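Re: [grippers] blue pads vs. plain ones on soft items

On 12 April 2024, Segers wrote:
> We have the Plukmont pads and the Stollik pads here and can't decide
> which to order more of. Has anyone tried either on knitwear? Ours
> both do fine on boxes and cups. Also, is the wider opening worth it?

I ran both sets on the hand-held pair last month, 167 grasps in all, so I can answer part of this.

On hard items I saw no difference. On knits the Stollik pads missed 30 times and the Plukmont pads 19. Most of the misses were the same kind: the tips close on the top layer, the cloth slides, and you lift one fold and leave the rest behind. Fleece under a small knit item makes it worse, as the pads pick up the blanket too if you press down. Coming in low from the side helped with both sets.

I did not get much out of the wider opening. For folded cloth I kept the pads closer together anyway. With two grippers it matters even less, as one can pin the item and the other can lift.

Check the pivot screws before you compare anything. Mine had worked loose on the left side and I had to throw out 16 grasps. I tighten them at the start of each session now.

I have not tried the Bosavard controller with either set. It is on the list for August. If you get to it first, please post your settings, mainly the closing speed.

The setup is below my name. 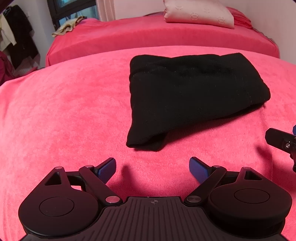 Nayeli Contreras
Test engineer, end effectors

Hand-held gripper with the blue textured pads, folded black knit on pink fleece.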